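Forum > Arms and End Effectors > Overhead camera: exposure or wrist cam only?

torano_bench
Posts: 47
I've been comparing two setups on our kitchen task table and would like opinions before I change any more settings. Setup A uses the overhead camera plus the wrist camera. Setup B is wrist only. Same gripper for both, the small Stumero one. The pick is a strawberry out of the blue bowl and onto the big plate. I ran 100 tries on each and A came out ahead, but only by 14.

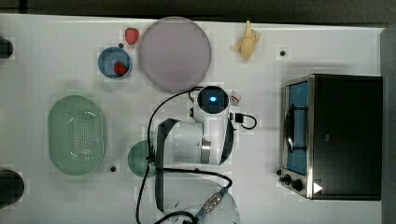 Overhead view, toy kitchen layout with the toaster oven on the right.

My question is whether the overhead is worth keeping. The arm blocks a good part of the table, including some of the green dish.
- Darcy Caron

nuchit_marina
14 in 100 is plenty to keep it. What exposure are you on? Auto is going to hurt you on a white table.

torano_bench
Auto. I left it alone so both setups would be stock.

b.ratanaporn
I disagree with Marina. Drop the overhead. We went wrist only at Zistodthorpe in July and never went back. One less thing to calibrate, one less cable. Your overhead view is half arm any time it reaches for something.

nuchit_marina
That depends on where you mount it. Move it off center and most of the blocking goes away. Wrist only is fine until the part leaves the view, and then the controller is guessing.

b.ratanaporn
Ours does a short search move. Adds a second or so. I can live with that.

titi_okoro
Darcy, can you post a frame with the arm moving? The first one looks clean enough, so it doesn't say much about exposure.

torano_bench
Same table, same overhead view. The bowl and colander hold up fine but the arm is a smear, and the compression is blocky too.

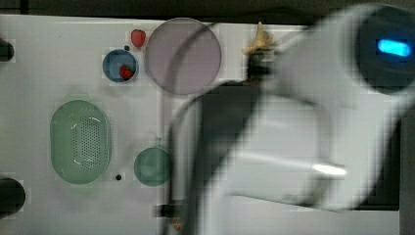
Re: Overhead camera: exposure or wrist cam only?

titi_okoro
That's a long shutter. Lock it short, add light, and raise the bitrate while you're in there. Then rerun A before you decide anything.

siriporn_n
Agree with Titi on the shutter. Change the bitrate separately though, or you won't know which one helped. I'd do 15 tries with each change first and save the full run for later.

b.ratanaporn
15 tries won't tell you anything with a gap that small.

siriporn_n
It will tell him if it got a lot worse.

torano_bench
OK, shutter first, then bitrate. Camera stays where it is for now.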